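Features > Health & Living > Nutrition and Weight

Print this article | E-mail this article

The Second Month

Most weight programs are judged by their first four weeks. The staff of the Vrabec Center prefer to look at week nine, when early enthusiasm has faded and attendance begins to fall. In April the center opened a course built on that period, under the name Cidedetti, and enrolled 83 adults.
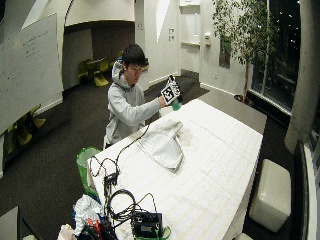
Vol. 21, No. 2

Participants receive no list of forbidden foods. Each keeps a plain record of meals, sleep and walking, and meets with a dietitian every other week. Weighing is optional – several members have declined it from the start – and the record is reviewed for regular mealtimes before anything else is discussed.

By the ninth week, 17 members had left the course. The center regards the figure as acceptable for a first group, though it has moved the evening sessions to an earlier hour after complaints from parents of young children.
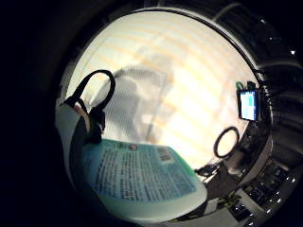

Jairo Giraldo takes a more cautious view, and wrote to this magazine that a course of this length "says very little about the following winter," when meals grow heavier and walks shorter. He would like members to be contacted again after a full year.

The center has agreed to do so. Enrollment for the next group closes on 28 November 2022, and applications are accepted at the front desk or by mail.

Print | E-mail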